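文库 > 短篇小说 > 气候与城市

关于修订本市地图的情况说明

一、本处于一月收到市议会来函,要求依照最新潮位资料重新绘制本市全图。旧图比例尺偏小,沿用多年,图上仍标有三条如今只在退潮时露面的街道。来函措辞客气,限期两个月。

二、经与Plukent测绘所商定,新图以海面抬升后的岸线为准。凡高潮时没于水下的地段,一律改用浅蓝,原有街名以斜体保留。测绘所提出,斜体字在浅蓝底上不易辨认,建议删除。本处未予采纳。

三、新图初稿在Burkden区公所张贴,供居民查阅。张贴首日为星期四,查阅者甚多,队伍排到了楼梯转角。区公所报告称,居民多数并不察看全图,只以手指寻找自家门牌,找到后停留片刻,随即离开。图纸东南角因触摸过多,墨色已浅,换过一次。

四、查阅期间共收到书面意见29件。其中22件请求将岸线向外移动,移动幅度由一条巷子到半个区不等。本处逐件答复:岸线系测量所得,不能依申请变更。另有几件请求为新出现的水面命名。此类事项在现行规程中没有条款,暂存。

五、暂存意见中有一件,全文抄录如下:

“我家原住Zundby路尽头,门前有一棵苦楝。贵处图上此处已为水面,无名。若蒙准许,请写作‘苦楝湾’。若字数有限,写‘楝’亦可。”

来件未署名,地址栏填写的是旧门牌。本处按该地址寄出回执,邮局以无法投递退回。退件信封的一角有水渍。

六、测绘所派员前往核对。据其报告,乘船至该处时正值平潮,水深可没人,未见树木。船工称,冬季水清时可望见一截树干,渔网常挂在上面,故附近的人绕行,并称该处为“挂网的地方”。测绘所询问应采用哪一名称。本处答复:两者均无登记依据。

七、此后一周内,本处又收到命名申请若干,均为手写。有人将沉没的小学操场称作“早操湖”,有人将旧车站前的水面称作“晚点港”。Đinh面馆的店主来函说明,本店已迁往高处,招牌未及拆下,仍在原址水下,请求在图上注明“面馆旧址,仍可问路”。承办人在该函上批了“阅”字,过后又添了一行小字,写的是面馆从前的营业时间。经查,承办人从前在附近居住。

八、本处就命名一事召开会议。有意见认为,地图应反映现状,水面即水面;亦有意见认为,船只往来总须有个称呼,无名之处反而容易出事。会议自下午三时开至天黑,其间停电一次,与会人员借应急灯继续讨论。最后议定:凡有居民提出、且与航行安全不相抵触者,可作为俗名以小号字附注,不列入索引。

九、新图定稿印制约2000份,分送各区公所、学校及码头。

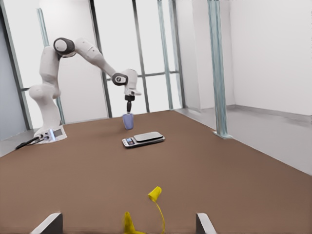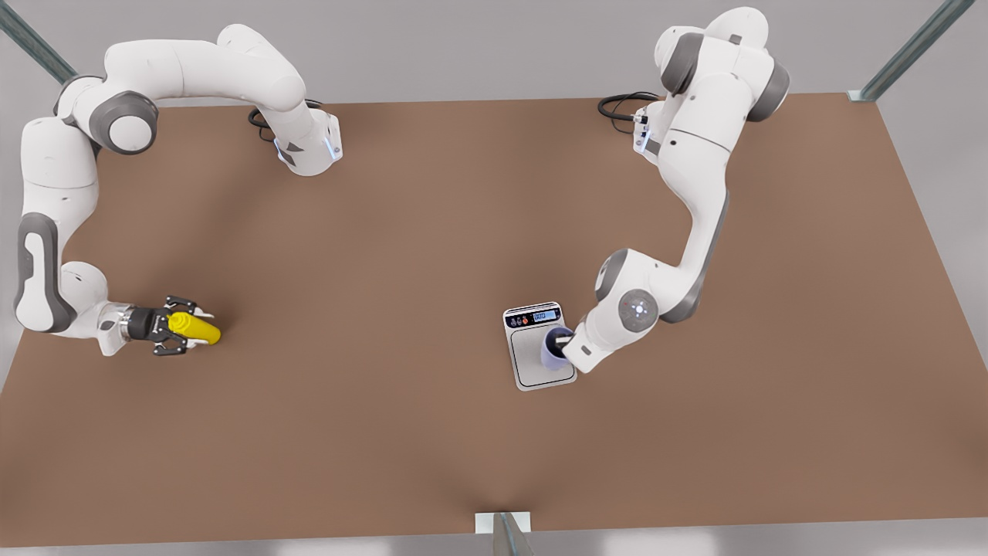
十、图纸发出后,码头管理站来电询问,图上Zundby路以南有一个极小的字,用放大镜方能看清,是否为印刷污点。本处查核底版,确认该字为“楝”,字号小于规定,位置准确。承办人未能说明系何时添入。

十一、按规程,误植应在下次修订时更正。本处已将此事列入待办事项。下次修订的日期,须视潮位资料而定。

十二、另据码头管理站续报,近来有船只驶经该处时减速,船上的人向水里看一会儿,再继续航行。管理站询问是否需要设立航标。本处正在研究。

此件存档,副本送Plukent测绘所。

相关作品
潮位记录员的假期
第三码头失物招领簿
高地迁居须知(修订版)
灯塔值班日志摘抄

联系编辑部 | 版权归作者所有,未经许可不得转载 | 返回顶部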